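**Ticket 34 – Arm am Sortiertisch lässt Würfel zu früh los**
Status: in Arbeit
Gemeldet von: Spätschicht, Meswood
Zuständig: Crisanto Lagman

Hallo Crisanto, ich hänge meine Notizen mal direkt hier rein, sonst finde ich den Zettel wieder nicht. Das Problem ist noch dasselbe wie im Juni: Der Arm greift den Würfel, hebt an, schwenkt los Richtung Behälter und macht manchmal unterwegs auf. Beim Testlauf gestern mit 800 Griffen war es meistens in der zweiten Hälfte, vorher lief er richtig schön durch!

Was ich schon probiert habe:

- Greifer neu genullt (zweimal, beim ersten Mal hatte ich den falschen Servo angewählt, sorry)
- Geschwindigkeit im Higuchi-Skript von 3,000 auf 800 runtergesetzt – wird besser, aber dann kann ich die Würfel auch selber rübertragen
- Stecker am Handgelenk nachgedrückt

Mein Verdacht sind die Kabel. Beim Absenken kommt die dicke schwarze Leitung ganz schön tief, und ich glaube, beim Schwenken zieht sie dann am Handgelenk.
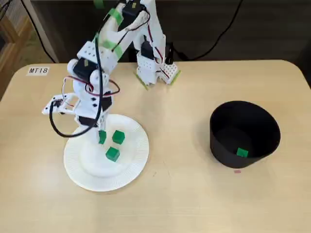
*Tisch MT18: drei Würfel auf dem Teller, einer im schwarzen Behälter. Das dicke Kabel hängt links tief über dem Teller.*

Kannst du mal schauen, ob man die Leitung weiter oben am Arm festmachen kann? Ich würde ja noch einen Streifen Klebeband nehmen, aber das letzte Mal hast du so geguckt.

Und noch was, gehört vielleicht nicht ins Ticket, aber Gurovlow liest hier ja mit: Seit der Arm sortiert, stehe ich nicht mehr die ganze Schicht am Tisch, das merke ich im Rücken, und das ist wirklich super. Dafür renne ich jetzt bei jedem verlorenen Würfel hin, quittiere, lege neu auf und schreibe das in die Liste. Diese Zeit taucht im Schichtplan nirgends auf. Die Neuen lernen auch kaum noch das Sortieren von Hand, und wenn der Arm steht, stehen die halt mit. Können wir dafür eine feste halbe Stunde pro Schicht einplanen?

**Nachtrag 16:40:** Crisanto hat angerufen, er bringt morgen Kabelhalter von Breltinetti mit. Bis dahin bleibt der Arm auf langsam, bitte nicht hochdrehen! Ticket bleibt offen, ich trage den nächsten Testlauf hier ein.

Sevim Sönmez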